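Orkia refurbished workstation, sold without memory – a long-term review

4 min read

I bought my Orkia in June, after a good many evenings of reading listings and closing the laptop again without buying anything. What I wanted was a big, sensible, secondhand workstation to hold the family photo archive and to do a bit of video work in the winter, and I wanted to put the memory in myself. The bare machine, with the processor already fitted, came to 1138 with delivery, and I put aside another 200 for memory. That felt like a lot for something somebody else had finished with, and I had a small wobble at the checkout, but my friend Iman Ezzat has been running one in her studio for years and she talked me round over a very long lunch.

It arrived from Plaltamberg in a box so large that the dog was frightened of it. Packing was excellent – thick foam at every corner, the side panel taped down, and a handwritten slip signed by Antigoni Zacharopoulos saying she had cleaned and checked the machine. I do like a signed slip. I wrote to her later with a silly question about the power cord and got a kind, full reply the same afternoon, so full marks there.

Now, the inside, which is what I really want to talk about (my husband has heard it all already). I've opened up plenty of cheap desktops over the years and usually come away with scratched knuckles and a bad temper. This one is a pleasure. The memory slots lie side by side near the processor, and each has its name printed in white on the green board, so you can match them against the manual without guessing. Do look at the numbers before you start, though. They don't run in the order I would have expected, and I had my first stick halfway to the wrong slot before I thought to check.
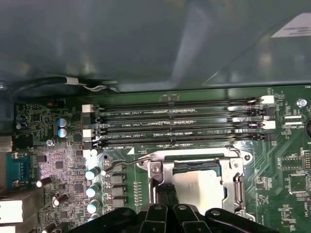 Can you start with just two sticks and add more later?
That's how I did it, and the machine has been perfectly happy. Follow the order in the manual for your model, and buy the same kind of memory the second time.

The sticks went in with a firm push at both ends and a click I found very satisfying. My memory is from Vuorinen, nothing fancy, and it was recognized the first time I switched on. I left the processor alone in its metal bracket and would advise anybody else to do the same unless there's a real need.

A few grumbles, to be fair to everyone. It's heavy, much heavier than I had pictured, and getting it under the desk took both of us. The fans roar for a moment at startup, then settle down to a hum I can live with. And the manual is only a download, so I ended up printing the memory pages and keeping them in the drawer with the spare screws.

I did look at the Turnovus tower too, which is smaller and prettier, but it cost more and I'd have been paying for memory I didn't choose. For my purposes the Orkia was the better buy. Four stars from me, and it would have been five with a printed manual in the box.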